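Search this site Search Go

Tuscombe workshop building to reopen to small firms in April

By the business desk
April

The old finishing hall at Tuscombe will reopen this month as shared workshop space, with 11 bays for rent on the ground floor and 2 larger rooms upstairs. Kirkby, which manages the site, said the bays are offered on terms of three or six months. Each has its own power supply, a lockable store and access to the loading door.

The building was last used for furniture finishing and had stood closed through the winter while the wiring was replaced. The work covered the lighting, the outlets and the main board. The roof was inspected and left as it was. Drainage on the north side is still to be done and will not affect the bays.

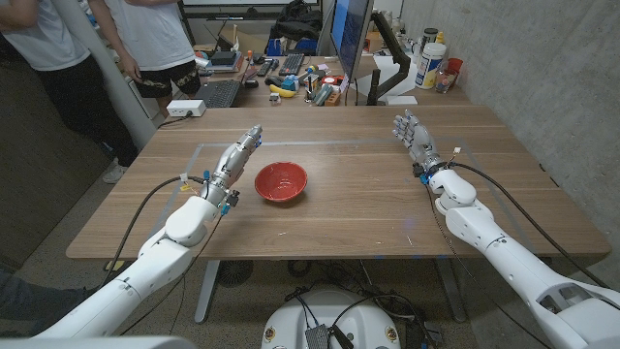
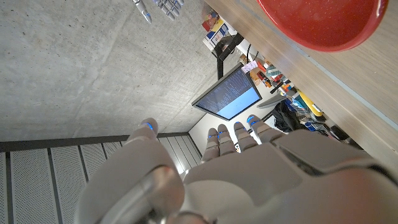 Kirkby is supplying basic furniture with every bay so that tenants can start work on the first day. The standard set is a bench, two stools and a shelf unit, and tenants may bring their own pieces if they fit through the loading door. Tables may be marked out with tape, as with the thin gray outline around the red bowl on the wooden table, provided the tape is removed at the end of the term. Paint and permanent marker are not allowed on furniture or floors. Cables may cross the floor inside a bay but must be covered where they meet a shared walkway.

Sterkmont, a maker of tableware and kitchen goods, has taken space on the ground floor. Wei, a packaging firm, has reserved one of the upstairs rooms and will use it for sample storage. Terms for the other upstairs room are under discussion.

Rent is set at 3,000 a quarter for a ground-floor bay, with power billed separately by meter. A deposit of 20 percent of the first quarter's rent is due on signing and is returned after an inspection of the bay and its furniture. Insurance for tenants' own equipment is not included.

The loading door will be open from 7 a.m. to 6 p.m. Tenants will have key access to the side entrance outside those hours. Deliveries that need the forklift must be booked the day before at the site office.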